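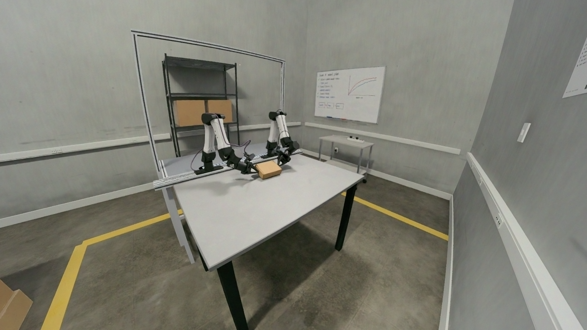
Vudbridge College Robotics Project
Notebook entry, Thu 24 January
Entry by: Negin Ranjbar
Subject: two-arm box task in simulation, group Lightfoot

Purpose of session

The group was asked to continue with the closed box task in the simulated workroom. The two arms share one rail, and the task requires both grippers to meet the box from opposite sides and hold it level. The room model is the one agreed in August, including the shelving, the whiteboard and the yellow floor tape. No changes to the room are to be made before the assessment, and students who wish to try other layouts should do so in their own copy.

Settings

Scene file: Cisus, current version
Controller: Zalora, student branch
Episode limit: 3000 steps
Random seed: 17
Box start position: fixed for the first set, varied for the second

Notes

The first set was run with the box in its fixed position. The approach of the left arm was acceptable. The right arm was slower to settle, and in several runs it was still moving when the left had already made contact, so that the box was turned on the table before it could be held. The students proposed a wait condition: neither gripper may close until both report that they are in position. This was added to the student branch and the set was repeated. The earliest run to meet the hold condition did so at step 2353, well inside the limit.

With the start position varied, results were less even. The planner takes the centre of the box from the scene file, but the grippers must work to its edges, and an error in the angle of the box matters more than an error in its position. It was agreed that the angle should be logged at every step from now on. The close view is to be saved with each run as well, as the side view does not show the gap between finger and cardboard clearly enough to judge contact. 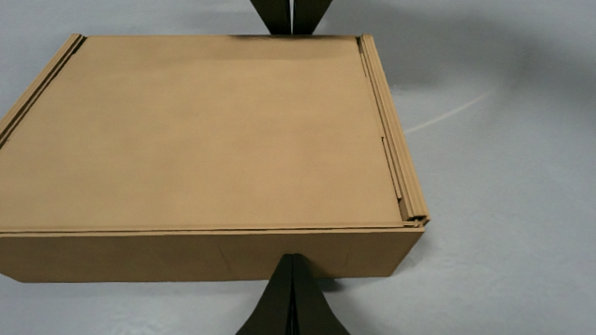
The contact threshold was then discussed. The present value was copied from last year's exercise, which used a smaller and stiffer object, and there is no record of how it was chosen. The group will test a lower value first and write down the reason for whichever value is kept. Marks are given for the reasoning as well as for the result, and students were reminded of this.

Actions

Repeat the varied set with angle logging switched on.
Move the wait condition into its own function, with a comment.
Check that the seed is written to the log header. It was missing from two files.
Contact threshold: N.R. to look for the original handout.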